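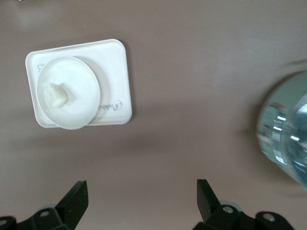

Wednesday, October 7, 2026

Pileo announced last week that it is raising prices on its hosted database plans and dropping the smallest plan entirely. If you're on that plan, you have until December to move up or move out. I'm on that plan, so I spent most of the weekend reading the new terms.

Pileo made its name selling storage software that companies ran on their own servers. You bought a license, you paid for support every year, and a salesperson took you to lunch when it was time to renew. That business was good for a long time. When customers started moving to the cloud, Pileo kept telling them it was a passing interest, and then it bought a small hosting company called Clalero and put its own name on the product.

Clalero was how I became a customer. I never signed up with Pileo. I had a small scheduling app with 75 paying users and I wanted somewhere cheap to keep the data. Clalero had a plain control panel and a support address that a person answered, usually Endang Nair, who once walked me through a restore late on a Sunday evening. She left a few months after the purchase. Support tickets now go into a portal that asks for your contract number, and small customers don't have contract numbers.

The new pricing makes sense if you look at it from Pileo's side. The old license business is shrinking and the hosted business has to cover for it. A large account brings in more than hundreds of people like me, and it probably generates fewer tickets per dollar. I don't think they're being evil. I do think they bought a company whose whole customer base was small accounts and then decided they didn't want small accounts, which seems like an expensive way to buy a control panel.

What bothers me more is how the increase is put together. The base price for the next plan up is $400 a year, and I could live with that. Backups used to be included and are now a separate line. So is moving data out past a monthly limit. The limit is low enough that a full export of my database would go over it, so leaving costs more than staying for the first month or so. Existing customers get that fee waived if they leave before the deadline, but you have to find the form. It's under Billing, then Account Changes, then Legacy Plans.

I've looked at two alternatives.

Sandcombe is the obvious one. It's the same kind of managed database, the documentation is good, and the import tool accepted a copy of my data with 2 errors, both of them date columns I had set up badly years ago. My worry is that Sandcombe is where Clalero was before it got bought. It's small, friendly and cheap, and I have no idea who will own it in a couple of years.

The other choice is to rent a plain server and run the database myself. Aiman Lumenta does this for his invoicing product, Yusof, and he says it takes him a couple of hours a month once it's set up. He also enjoys that kind of work more than I do. I would rather pay someone than get up at night because a disk filled up.

For now I'm leaning toward Sandcombe, with a nightly copy going to a separate storage account that I control. The copy is the part I should have set up years ago. If the prices change again, I'll at least have the data in a format I can load somewhere else.

I plan to do the move on a Saturday morning, when almost none of my users are logged in. The app will be read-only for a few hours while the final import runs. If you use it, you'll get an email beforehand with the exact time, and you won't need to change anything on your end.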